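Le bois dans l'habitat ancien : le cas des planchers du quartier d'Irnis

Rapport de projet, deuxième semestre
Analyn Evangelista et Kenta Nishimura
Encadrant : Nicanor Barroso
Remis le 25 Nov 2024

1. Introduction

Dans le cadre du module « Matériaux et patrimoine », nous avons étudié les planchers de plusieurs maisons du quartier d'Irnis. La plus ancienne, la maison Drandwood, porte la date de 1633 gravée au-dessus de la porte. Notre question de départ était la suivante : pourquoi certains planchers restent-ils presque plats après plusieurs siècles, alors que d'autres, plus récents, se déforment déjà ?

2. Méthode

Nous avons visité neuf maisons au mois de mars, avec l'accord des propriétaires. Dans chaque maison, nous avons mesuré la largeur des lames, l'écart entre elles et la flèche au milieu de la pièce principale. Les mesures ont été faites avec une règle de maçon et un jeu de cales. L'humidité de l'air a été relevée le matin et le soir. Une maison a dû être retirée de l'analyse, car le plancher était couvert d'un lino collé que nous n'avions pas le droit d'enlever.

3. Le comportement du bois

Le bois échange de l'eau avec l'air. Quand l'air est humide, il gonfle ; quand l'air est sec, il se rétracte. Ce mouvement est très faible dans le sens de la longueur, mais il est important dans le sens de la largeur. Une lame large bouge donc plus qu'une lame étroite, et l'ouverture du joint est plus visible.

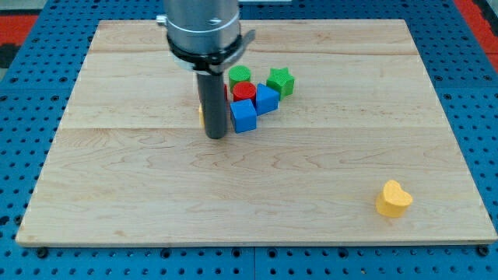 La façon de débiter le tronc joue aussi un grand rôle. Une planche sciée sur quartier, avec des cernes presque perpendiculaires à la face, reste plus stable. Une planche sciée sur dosse a tendance à se creuser – les menuisiers disent qu'elle « tuile ». Dans la maison Drandwood, les lames du premier étage sont presque toutes sur quartier. Au rez-de-chaussée, refait plus tard, elles sont sur dosse et on sent les bords sous le pied.

4. Résultats

Les joints mesurés au premier étage de la maison Drandwood ne dépassent pas 10 mm. Dans la maison Mercado, dont le plancher est beaucoup plus récent, nous avons trouvé une flèche de plus de 40 mm. M. Crisanto Enriquez, menuisier retraité qui nous a accompagnés, pense que les solives y sont trop espacées. Nous n'avons pas pu le vérifier, parce que le plafond du dessous est fermé.

Le chauffage semble avoir aussi une influence. Les deux pièces équipées d'un poêle présentent des joints plus ouverts du côté du poêle que du côté de la fenêtre.

5. Limites

Nos visites ont eu lieu à une seule saison. Il faudrait refaire les mêmes mesures en été pour connaître l'amplitude réelle du mouvement. Mme Honeylyn Tiongson, propriétaire de la maison Adum, a accepté de nous recevoir une deuxième fois, et nous lui avons laissé un hygromètre dans le couloir.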